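Irkus Modance 80 Goalie Stick — Senior

The Modance 80 is the mid-price goalie stick in the Irkus line. It has a foam core paddle, a carbon wrap over the shaft and a blade stiff enough to pass with. It replaces last season's Modance and keeps the same paddle shape, so goalies who liked the old one won't have to relearn anything.

Specifications
Level: senior
Paddle: 26 inch
Shaft: square corners, light grip coating on the top third
Curve: mid, moderate loft
Catch: regular or full right
Colors: white/black, white/navy

What changed this season
The heel has an extra layer of fiberglass where the old stick tended to chip against the post. The shaft is a little thinner at the point where the blocker hand sits in the stance. Weight is unchanged.

Durability
Irkus tested the paddle at its Echeverría shop with 1,320 pucks shot at one spot below the shoulder. The stick was then used in practice by two junior goalies through the end of April. Expect the bottom edge of the blade to wear first. Tape it heel to toe and change the tape before it frays — a soaked blade goes soft faster than a dry one.

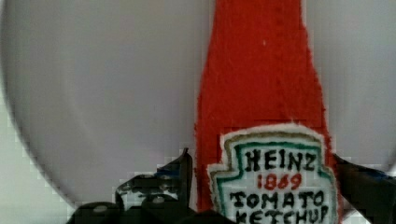
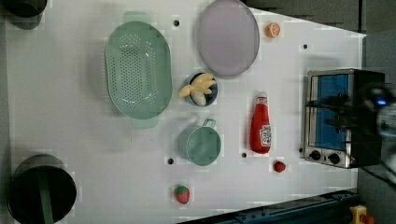 Ignacio Fuentealba wrote in after a season with the Modance 80 that the paddle had held up fine, but he found the grip coating too sticky with a new blocker palm and took it down with fine sandpaper. He also said rebounds came off the paddle harder than they did with his old wood stick, and that it took him a few skates to get used to it.

Light sanding of the grip coating does not affect the warranty. Sanding through to the carbon does.

Choosing a size
Stand in your normal stance with your skates on. The blade should lie flat on the ice with your blocker hand at the top of the paddle. If the toe lifts, the paddle is too long. If you have to drop your shoulder to get the blade flat, go up a size. The intermediate version comes with a 24 inch paddle and is listed on its own page.

Warranty
44 days from the date of purchase against breakage in the shaft or paddle. Blade wear and chips from skates or posts are not covered. Keep the receipt and send a photo of the break along with the serial number from the butt end.

Shipping and pickup
Limit 2 sticks per box. Team orders can be picked up at the Starport rink pro shop until 6 p.m. Returns are accepted on untaped sticks only.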